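Muromstead council wants to close the Mulligan branch library

I went to the council meeting in February to hear the budget debate. It started at 7 p.m. and I got home close to midnight.

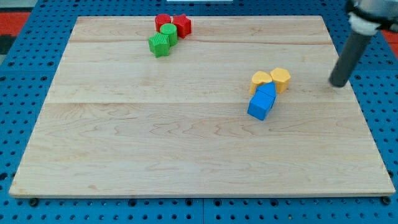
Red and green blocks on a wooden board.

The item I went for was the Mulligan branch library. The draft budget would close it at the end of the financial year and send everyone to the main branch on Nolleo Street, 18 kilometres away. A bus goes there, but the last one back leaves mid-afternoon, so it's no use to kids after school.

A petition with 258 signatures was tabled. I signed it, and so did most of my street. Council's rule is that a petition needs 1,000 names before it gets its own agenda item, so ours was noted and they moved on to parking. The whole ward would struggle to find 1,000 adults who were home on the same weekend.

Public comment was capped at two minutes each. I used mine to ask what the closure would save once you take out the lease, which still has three years to run. The answer was that staff would get back to me. I've had an email saying my question has been received.

What annoyed me more was the Furnov car park upgrade, which went through without debate. I don't mind the car park. It floods and the lines have worn off. But it got less discussion than the colour of the new bins.

The final vote is next month. Written submissions can be up to 100 words, which isn't many, and they have to go in through the form on the council website. I've sent mine. If you use the branch, say how often and what for – they did seem to listen to that part.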